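Natural Dyes on Hand-Knitted Swatches
Textiles project report, Roya Soltani and Tetsuya Kuroda
Supervisor: Flor Bedoya

Aim
We wanted to find out whether onion skin and madder keep their colour on wool after repeated hand washing, and whether knitting before dyeing gives a more even result than dyeing the yarn first.

Method
We knitted 39 swatches in stocking stitch on 4 mm needles, all from the same undyed wool. Half the yarn for each dye was dyed in the skein and the rest after knitting. All of it was soaked in alum overnight first. The dye pots were kept just below a simmer for up to 8 hours.

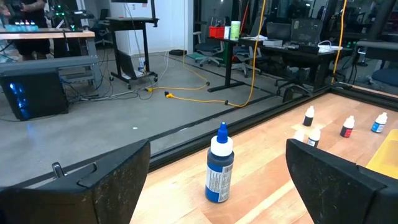
Washing was done by hand in cool water with a wool soap, and the swatches were dried flat on towels. We compared each one with an unwashed piece by a north-facing window.

Results
Madder faded very little. Onion skin went from orange to a dull gold by the third wash. Swatches dyed after knitting were paler inside the stitches, which showed when they were stretched.

Problems
Two swatches felted when Tetsuya rinsed them too warm, so we left them out. Next time we would also try a cotton yarn.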